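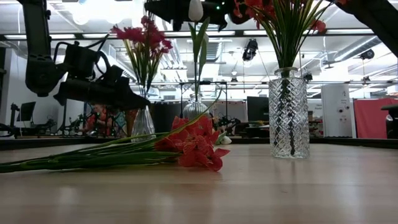

Robot arms at a flower-arranging bench, with artificial tulips and three glass vases.

The Vase Problem

Every November my inbox fills with predictions for the coming year, and every November one of them says that household robots are nearly here. This time the sender was Celten, a company that wants to put two arms on a rail over your kitchen counter. The pitch has the arms doing dishes, folding towels and, in a line I read twice, "refreshing the flowers."

I worked in a flower shop for 7 years before I wrote for a living, so I have opinions about that last one. I'll believe the rest of the brochure when a machine can do the vases.

People outside the trade think of arranging as the artistic part of the job, and a little of it is. Most of it is handling. You pick one stem out of a heap where all the leaves have hooked around each other. You turn it so the head faces out. You feed the cut end through a neck that already has a dozen stems in it, and you do it without dragging up the ones you placed a minute ago. The other hand steadies the glass. A new hire at our shop could manage this badly by lunch and decently within a week, and she got paid very little for it, which should tell you how the market rates the skill.

For a machine it is a miserable task. Clear glass is hard for cameras, which tend to see whatever is behind it, or the shine on it. Cut glass is worse. Stems bend. A leaf that was in front of the petal is now behind it. Grip too hard and you crush the thing, too softly and it swings around and knocks over the bud vase next door.

Siamak Rostami, an engineer who has spent years on gripping problems and was patient with me on the phone, thinks I am being unfair. He says flowers are a good choice for research precisely because they are awful, and that silk and plastic ones let you repeat a trial without running to the wholesaler. Fine. I agree that it's a sensible thing to study. My complaint is with what happens on the way from the study to the brochure. An artificial tulip doesn't bruise. It doesn't drop pollen on the tablecloth or go slimy at the bottom. Take those away and you've taken away most of the reasons a person wants help with flowers in the first place.
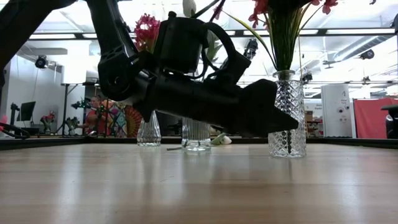
What the demos leave out

Celten's clip runs 27 seconds. One stem goes into one wide vase, and there's music. I asked the company how many tries it took and how often the arms succeed when the vase is moved a few inches. Áine Ó Néill, who handles their press, wrote back that the system "improves continuously." I asked again and got a link to the same clip.

I don't think they are lying. I think they are counting the way everyone in this business counts, by the best attempt. A household counts by the worst one. If the dishwasher broke a glass once a week you would send it back, and the dishwasher has the easy job, because you load it yourself.

That's the part I keep coming back to. The machines that work in our homes work because we changed the chore to suit them. Clothes go in a drum. Plates stand in a rack. My friend Azadeh Hassanpour runs the packing floor at Bornlow, a gift company, and she says the same of her equipment: it tapes 309 cartons on a good shift, provided every carton is the same size and somebody has squared the flaps. The odd sizes go to a table at the back, where three people do them by hand. She has been offered arms for that table. She asked the salesman to leave them with her for a month, with her own boxes and her own staff, and he said he'd have to check.

I would like to be wrong. My hands hurt in cold weather now, and I'd be glad to hand over the mopping, the sheets and the inside of the oven. Research arms are getting better at touching things, and Rostami is probably right that I'll be surprised by something in the next few years. But a counter full of mixed glass and tangled stems is an ordinary mess, well short of what my kitchen looks like after dinner, and I have yet to see a product that will take it on with the owner watching and no music.

Celten has offered me a visit in the spring. I've said yes, and I've told them I'm bringing my own vases.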